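Questions people ask me about the Oltgate evening talks

I've been running the business school's evening talks at Oltgate for a good while now, and my inbox fills up with the same questions every October. So I've put the answers in one place. If yours isn't in the list, write to me and I'll probably add it. Sharon Mushi

What are the evening talks?

Once a month in term time, one of our lecturers (or a guest, if I can talk one into it) gives a forty-minute talk on something to do with work, management or money, and then we throw it open to the floor. The floor usually takes over, to be fair. I've seen a talk on pension schemes run until the porter started switching lights off.

They began in 1966 as a thing for local shop owners, and there's still a bit of that about them. You don't need to have studied anything. If you've ever had a boss or been one, you'll have something to chip in.

Who can come?

Anyone. Students, staff, people from the town, people passing through who saw the poster at the station. We do get a lot of small business owners and a fair few retired folk who ask by far the hardest questions.

Under-16s are welcome with an adult, though I'd check the topic first. A bright fourteen-year-old came to the one on negotiation and loved it. I'm not sure the one on audit rules would have gone so well.

Do I need to book?

Yes please! The Masanja Room holds 155 people and I'm not allowed to squeeze in any more, however nicely you ask. Last spring we had 171 names down for the talk on family firms and I spent a miserable afternoon ringing round to see who might give up a seat. Booking opens two weeks before each talk, on the talks page, and it's free.

If it's full, put yourself on the waiting list. People drop out on the day all the time and I let places go right up to five o'clock.

I've booked but I can't make it. Does it matter?

It does a bit, yes. Click the cancel link in your email and the seat goes to the next person. I won't tell you off and you won't be banned. (Someone once asked me very seriously if they'd be banned.)

Where is it and when should I get there?

The Masanja Room is on the ground floor of the Willix Building, through the main doors and left past the café. Doors open at 6.15pm and we start at 6.45pm, and I do mean 6.45. If you're late, use the back door of the room, the one by the coat hooks, as the front one opens right next to the speaker and squeaks.

Parking is free in the east car park after 6pm. The west one isn't, and I can't do anything about tickets, sorry. The number 40 bus stops outside and the last one back into town is at 9.50pm.

Is the room accessible?

It's step-free from the street and from the east car park. There's a hearing loop, which works best in the middle rows, and there are wheelchair spaces at the front and the back. Tell me when you book which you'd like and I'll keep it for you. For a sign language interpreter I need three weeks' notice, so in that case please email me before booking opens and I'll hold your seat.

What sort of topics do you cover?

All sorts, but I do have my favourites, and my own subject is how groups of people make up their minds, so there's always at least one on that. This year we've got one on why good staff leave, one on pricing for people who hate putting their prices up, one on what happens when two siblings inherit a company, and one on how to say no to a customer.

I try to steer clear of anything that turns into a sales pitch. We've had speakers from outside who spent half an hour on their own consultancy, and the audience let them know about it.

Will I understand it? I left school a long time ago.

You will. I make every speaker do a short run-through with me first and I stop them each time they say a word I wouldn't use to my sister. "Stakeholder" gets one outing per talk. "Leverage" gets none.
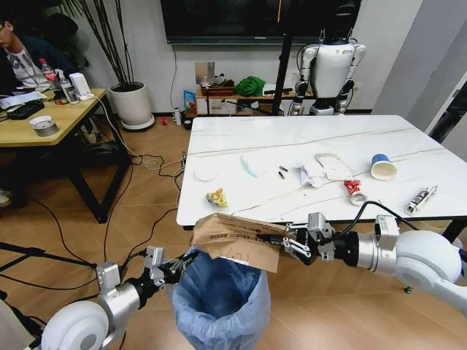

There's also no test and no homework, and no one will put you on the spot. If a speaker asks for a show of hands you can keep yours in your lap.

What was the talk on group decisions about? I missed it.

I get asked about this one more than any other, and as it was mine I'm happy to go on about it. The short version is that people in meetings tend to talk about the things everyone already knows, and the bit of news that only one person has never makes it on to the table. It isn't that anyone's hiding it. It just feels odd to be the one bringing up something new when the rest are nodding along.

I told a story about a lettings office I worked in years ago, where five of us spent a whole morning choosing a new phone system. The junior, who answered most of the calls, knew perfectly well that half our tenants rang from abroad, and the one we picked was hopeless for that. She never said so and we never asked her. We'd all have told you it was a very good meeting.

What I suggest, and it's simple enough, is to have everybody write down their view before anyone speaks. Then go round with the most senior person last. I've been the most senior person in plenty of meetings since, and going last is a lot harder than it sounds. I fidget terribly.

Does that work in a family business, though?

Somebody asks every time! Sort of, is my answer. In a family the pecking order was settled before anyone could read, and a bit of paper won't shift it. But I've had people come back and tell me that writing things down first at least let the quiet brother get his point in before the loud one got going.

Where I'd be careful is with votes. Three against one in a board room is a result. Three against one in a family can sour Sunday lunches for years. I'd talk for longer and vote less.

What if my boss doesn't want to hear it?

I can't fix your boss, I'm afraid. I'd start small. Ask a question in place of making an objection: "what would have to go wrong for this to be a bad idea?" is one I've used a lot, and people seem to rather enjoy answering it. If that gets you a frosty look, you've learned something about where you work, and you may want to come along to the talk on why good staff leave.

Can I ask a question on the night?

Please do. We've got two roving microphones, and I'd ask you to wait for one even if you've got a voice like a foghorn, as the hearing loop only picks up what goes through the mics. Keep it to one question to begin with. If there's time I'll come back to you.

You can also drop a question in the box by the door on your way in. I read them out without names. Some of the best ones come out of that box, and most of the rude ones.

Are the talks recorded?

Some are. It's up to the speaker, and I don't lean on them. When there is a recording we put it up within a fortnight, sound only, and we cut the questions unless the person who asked is happy to be heard. Slides go up too if I can prise them out of people.

I don't give out recordings by email, so please don't ask me for a private copy of one that isn't up. If it isn't up, the answer was no.

Is there anything to eat?

Tea, coffee and biscuits from when the doors open. The café does sandwiches and soup until 6.30pm, and it does run out, so don't bank on the soup. You're welcome to bring your own, but nothing hot in the room please. We had a curry incident.

What is Jorkeo and why did I get an email from it?

Jorkeo is the booking system we moved over to last year. Your confirmation comes from them with my name at the bottom. It has a habit of landing in junk, so have a look there before you write to me. They don't pass your address on and neither do we. I'll send you one email a month with the next talk in it, and there's a link at the bottom to stop it.

If you booked with us under the old system, you'll need to set up a new account. I know. I moaned about it too.

Can I get a certificate for attending?

If your professional body wants proof, I can sign a short attendance letter. Find me at the end and I'll do it there and then, or email me within a week and I'll check you against the sign-in sheet. Do sign in, in other words. I can't vouch for you otherwise, even if I remember your hat.

I'd like to give a talk. How do I put myself forward?

Lovely! Send me a paragraph saying what you'd talk about and who you think would care. Don't send slides yet. I plan the whole year over the summer, so anything that reaches me after July will most likely wait for the following year, though I do keep a list for when speakers fall ill.

We can't pay a fee, but we'll cover a standard train fare and feed you beforehand. First-time speakers are very welcome and I'll sit with you beforehand if you're nervous. I was sick with nerves before my first one and it went fine, apart from my reading out the same page twice.

Can my company sponsor one?

Thanks, but no. We've talked about it a few times and I'd sooner keep it as it is. If your firm would like to send a group along, that's different. Book up to eight seats under one name and tell me if you'd like to sit together.

How do I get hold of you?

Email is best, through the contact form on the talks page. I answer most mornings between 9am and 10am and I'm hopeless after that. On the night itself I'll be by the front row with a clipboard, so come and say hello.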